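**1/** 1735 and I'm finally back at the wrist mounts. Thread on how the Flatutthorpe hand rig gets set up and looked after, mostly so I stop getting the same 2 questions

**2/** It's the glove version. Controller on each hand, rods along the forearms, one module per side. The job right now is lids and round tubs on a white table. Sounds easy. Is not

**3/** Start of session: gloves first, THEN straps. If you strap up and then tug the glove the tracker shifts and your whole calibration is junk. Ask me how many times

**4/** Calibration pose = both palms flat on the table, hold, turn over, hold. Want the drift number under 2 mm. If it's over, reseat the left one and go again. It's always the left one

**5/** Cables. Every fault I've had at this station since May was a cable. Leave slack at the wrist, never at the elbow. Had one strung tight last month and it dropped out every time I reached acros the table

**6/** Batteries: swap at 70 percent. Yes that's early. Below that the Clilis logger starts skipping and you don't find out till you play it back

**7/** Screws on the rod clamps get a quarter turn check every 16 takes. Finger tight plus a bit. Do not crank them, it's wood, it'll crush. Valtthorpe bench cranked theirs and had to cut new rods

**8/** Gloves: shake out, wipe the grip side w/ a damp cloth, dry overnight. Grit on the fingertips = lids slide. Bin them when the grip goes smooth, dont try to save them

**9/** Table gets wiped too. Bare white top, plain wall behind. Anything patterned goes back in the crate unless it's part of the task

**10/** Lid work, close up and from head height:

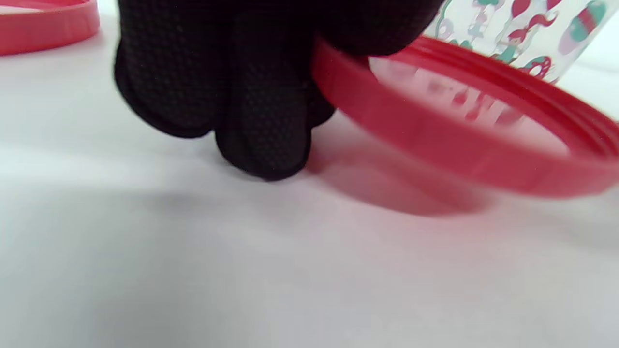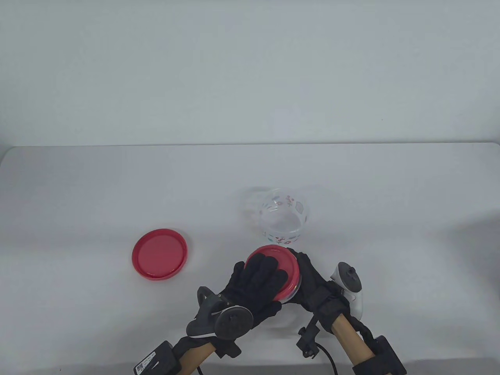 **11/** Settings that work for me on red glossy plastic: exposure down one step, lamp off to the side, white balance LOCKED. Auto goes pink the second a lid fills the view

**12/** Shutdown. Stop logger, wait for the light, then unplug. Wrist modules off before gloves. Coil cables loose, hang them on the Laskowska hook, not in the drawer pls

**13/** Still to fix: the strap on the left creeps toward the elbow after an hour or so. Trying rubber tape under it tomorrow. Will post if it holds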